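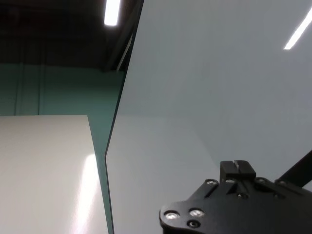 By the Petitions Desk, Letness office
Workshop notebook, January. Entry for Thursday, opened 9:10 a.m.

Carried over from the previous entry: the market hall petition from Ploloteo, second reading of the sheets. The petition asks the district council to put the lease of the growers' market hall to a public vote before the lease is renewed. The desk takes no position on the lease. Our task is to report how many lines can be accepted, how many cannot, and how we reached each figure.

Lines received: 2,772. This agrees with the count on the intake slip and with the second reader's tally. No sheets were added after intake.

Lines set aside for address: 829. These give an address outside the present boundary of the Ploloteo district. Most are from Idden, which voted with Ploloteo until the boundary was redrawn. Many of the people who signed there sell produce at the hall and plainly regard it as theirs. The petition rules refer to residence only. The desk has applied the rule as written and has recorded the Idden lines separately, so that the council can see them without having to request the sheets.

Lines set aside for legibility: 342. A line goes in this group only when both readers, working separately, fail to make out either the surname or the street. Where one reader could make out the entry and the other could not, the line was checked against the voter list. If a single match was found, it was accepted. If there were two possible matches in one household, it was also accepted, following last year's ruling on the school bus petition. Colleagues who disagree with that ruling should raise it at the methods meeting and should not depart from it on individual sheets.

No line appears in both groups. An unreadable line with a readable out-of-district town was placed under address. This was decided before the first reading began and is noted on the cover page.

11:40 a.m. Call from the organizers, the Krajewska Street Growers' Association, asking whether a married couple may sign on one line. They may not. Such a line counts once, for the name written first. The association was told this in the same words used in the printed guide and was offered a further copy. They also asked for a running total. Declined. Totals are released to the council clerk and to the organizers at the same hour, after the third check.

1:15 p.m. Problem with the street index. Krajewska Street was extended past the old rail crossing, and the index we hold stops at the crossing. Several lines with high house numbers were marked as having no such address in the first reading. All have been restored. The newer index is held by the planning office and a copy has been requested. Until it arrives, a high number on that street is not to be treated as a fault.

A note on dates. The form has a column for the date of signing, and a good many people left it blank or used ditto marks. Ditto marks are accepted where the line above carries a date. Blank dates are accepted where the sheet as a whole can be placed within the signing period from the collector's statement at the foot. One sheet has no collector's statement. It has been placed in the gray folder and its lines are still in the received total. The clerk must rule on it, and the question was sent in writing at 2:30 p.m.

For the next form revision: widen the street column, move the date column to the left of the signature, and print the district boundary in words on the back. The current form says only "residents of the district," and people near Idden cannot be expected to know where the line now runs.

Outstanding at close: clerk's ruling on the one sheet; planning office index; third check, to be done by a reader who has not handled these sheets. Tally pages are initialed and filed behind the cover page. Box sealed and returned to the cabinet, 4:50 p.m.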